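Home Blog Writing Tips Workshops Contact

How to Write a Back Cover Blurb for Your Romance Novel

A blurb is the short pitch on the back of your book and on its sales page. It isn't a synopsis. Plan on an evening for the first draft and another for cutting it down.

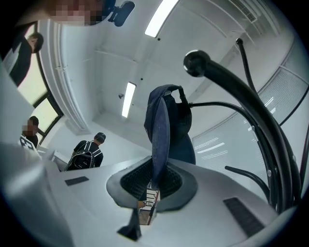

Step 1: Write down what each lead wants

One sentence per character, before you try to sound like a blurb. I'll use my novella The Letenier Orchard. Judit wants to sell her grandmother's orchard and pay off her debts. Levente wants to lease the same land for his cider business. If you can't write these two sentences, the trouble is probably in the manuscript.

Step 2: Find the thing that keeps them apart

Readers need to know why these two can't just get together in chapter two. Look for something that costs one of them if the other wins. A misunderstanding that one phone call would clear up won't carry a blurb.

Step 3: Draft long

Write 300 words without stopping. Put in the sister, the bank and the dog if you want to. Most of it will go.

Step 4: Cut it to three paragraphs

First paragraph, her. Second paragraph, him. Third paragraph, what throws them together and what they could lose. For two heroines or two heroes, lead with whoever opens the book. Name only the leads. My first draft had five names in it and my critique partner, Dorottya Gulyás, couldn't tell who the love interest was.

Step 5: Stop before the ending

Leave out anything that happens after the midpoint. Everyone knows a romance ends happily – you don't need to promise it.

Step 6: Check the tone

Read it aloud. A funny book should have a funny line near the top. If the book is steamy, say so plainly enough that nobody buys it for their nan by mistake. Match the colour of the language to the chapters inside.

Step 7: Leave it alone, then test it

Put it away for 14 days. Then show it to two people who haven't read the book and ask what they think it's about. Fix whatever they get wrong. Save the long draft as well, as you can reuse bits of it in your newsletter.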